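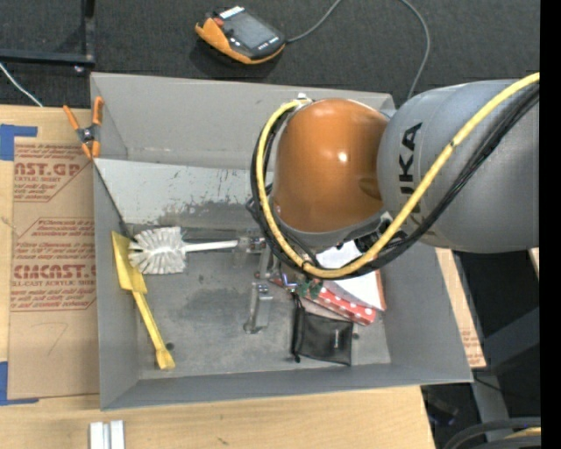

A gray bin with a white scrubbing brush, a yellow tool with a wide flat blade, and a few other items.

Why Do Brushes Have Bristles?

A scrubbing brush has two main parts. One is the handle, the part made for holding. The other is the head, where the bristles are. On a round head like the one in the bin, the bristles fan outward in clumps.

Each clump is called a tuft. To make a brush, a machine pokes small holes in the head and pushes a tuft into each one. The tuft is folded in half, so both ends stick out. A big brush can have as many as 2,900 bristles.

Bristles bend. When you press a brush against a cup, some bristles reach the bottom and others slide into the corners. The tips scrape at the dirt and knock it loose. Soap and water then carry it away.

A flat blade works in a different way. It has one long edge, so it touches a wide strip all at once. That makes it good for smooth places, such as the side of a mixing bowl. It is not much help inside a narrow bottle, where the blade will not fit.

Long handles are useful too. They let you reach down into a deep pot and keep your fingers out of the mess.

Try it yourself

Ask a grown-up for an old plate, a dish brush and a spatula. Spread a little jam on the plate and let it dry for 29 minutes. Scrape one half with the spatula. Scrub the other half with the brush and warm water. Which half has more jam left on it? Look closely at the rim.

Words to know

Bristle: a short, stiff hair or thread on a brush.
Tuft: a bunch of bristles held together at one end.
Blade: the flat, wide part of a tool.

Written by Maiara Meireles for readers ages 6 and up.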